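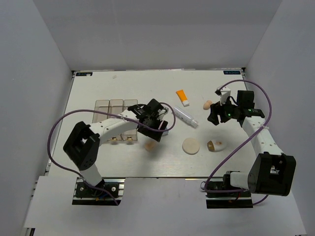

¿Qué partidas hay que prever además del precio de los brazos al presupuestar una celda de dos brazos?

Pinzas, cableado de repuesto, mesa, cerramiento, cámaras, ordenador de control y horas de puesta en marcha. El transporte y los impuestos suelen ir en oferta aparte.

Publicado por Traian Ilie

Tengo 3,000 euros para accesorios y debo cerrar el pedido en febrero. La tarea es recoger cosméticos sueltos de una mesa y pasarlos a un organizador con compartimentos. ¿Compro pinzas de repuesto o reservo el dinero para dedos intercambiables?

Si-woo Cheon

Dedos. Una pinza de dos dedos sirve para un frasco ovalado tumbado, un tubo o una esponja de maquillaje, pero el desgaste se concentra en las puntas. Pide 2 juegos por brazo y reserva cerca del 30 % para cables y conectores. Comprueba antes la apertura máxima con el envase más ancho. Gallora da plazo por escrito; Flosdale, según mi experiencia, no. 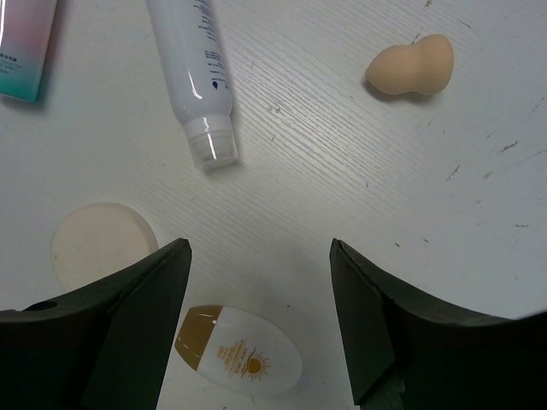
Otras respuestas

Evangelista

Yo compraría la pinza entera. Nosotros pedimos a Seltus y bien. De precios no me acuerdo, pero a partir de 100 unidades hacen descuento, que a ti no te servirá de mucho. Mira también si el portes va incluido.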